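Início | Opinião | Oficina | Ensino | Contactos

Quem aprende a montar computadores devia começar por uma placa falsa

Tempo de leitura: 2 minutos

16 de maio de 2026

Dou aulas de montagem e reparação há tempo suficiente para ter uma gaveta cheia de placas-mãe estragadas. Quase todas morreram da mesma maneira: alguém com pressa, um processador pousado torto, uma alavanca fechada à força. A última custou 150 euros e durou menos do que a aula.

A escola acha normal. No orçamento de outubro havia uma linha de 3316 euros para material de desgaste, e ali dentro cabiam placas, memórias e processadores que os alunos iam estragar. Chamar desgaste a isto parece-me um erro. Uma broca desgasta-se. Uma placa com os pinos dobrados foi mal usada por uma pessoa a quem ainda não tinham ensinado o gesto.

O meu colega Gavin Drummond defende o contrário. Diz que o aluno só ganha respeito pela peça quando a peça é verdadeira e custa dinheiro. Percebo o argumento e já pensei assim. Mas o que vejo nas bancadas é medo, e o medo faz tremer a mão. Quem tem medo de estragar segura o processador com força a mais, hesita a meio do caminho e larga-o de lado.

No curso da Millumby passámos a usar placas de treino nas primeiras semanas. O aluno repete o encaixe as vezes que forem precisas, tira, volta a pôr, troca com o colega do lado. Só depois recebe uma placa que liga.

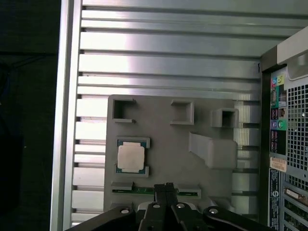
Uma placa de treino não precisa de ser bonita nem completa. Precisa de ter as alturas e os obstáculos no sítio, porque é isso que atrapalha as mãos dentro de uma torre. A nossa é cinzenta e lisa, em parte feita em impressão 3D, com três blocos ocos na zona de cima e uma peça comprida em rampa à direita. O processador fica à esquerda, seguro por suportes em cima e em baixo. Não há ali uma única pista decorativa, e o aluno olha para onde deve olhar.

Também insisto em que o treino se faça dentro da caixa. Na bancada, com a placa deitada e luz de todos os lados, qualquer pessoa acerta. Na torre há metal a brilhar, há arestas, o pulso entra de lado. Alžběta Hrubý, que orienta o outro turno, prefere começar fora e passar para a caixa na segunda semana. Os alunos dela são mais rápidos no início, os meus queixam-se mais. Não tenho dados para dizer quem tem razão.

O que peço às escolas é pouco. Antes de encomendarem mais 1000 euros de componentes, ponham uma parte desse dinheiro em placas de treino e deixem os alunos errar nelas. As minhas placas mortas continuam na gaveta, e servem para a aula sobre reciclagem.

Anterior | Seguinte | Voltar ao topo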